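The Frame

Zahira Osman had paid 300 for the whole lot from the house on Markell Street, and the frame came at the bottom of the last carton, under the tablecloths. It was small, with an orange-brown wood border, and where a photograph should have been there was only a gray panel.

"It's a mirror," said Esperanza Valcárcel.

"It's a bad mirror, then."

Esperanza breathed on it and rubbed it with her sleeve. The streaks stayed where they were. She had worked for Zahira since March and had priced 188 things that week, most of them glasses.

"My grandmother had one by the door," she said. "You couldn't see your face in it. You could see if somebody was behind you."

"Who was behind her?"

"My grandfather, usually. He wanted his hat."

Zahira wrote 10 on a tag, looked at the frame again, and didn't tie the tag on. Outside, the Stivgate bus pulled up and let out a man with an umbrella, who read the sign in the window and walked on.

"Did the family say anything about it?"

"The son said take everything. He said it twice."

They cleared the tablecloths and spread the white board over the worktable, the way they did for anything that might scratch. Esperanza went to find the lamp. When she came back Zahira had put the tag in her pocket and was writing the son's phone number on the back of an envelope.

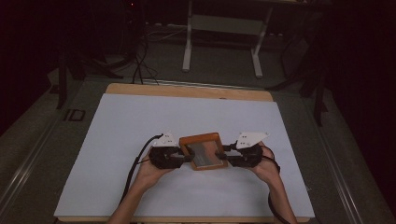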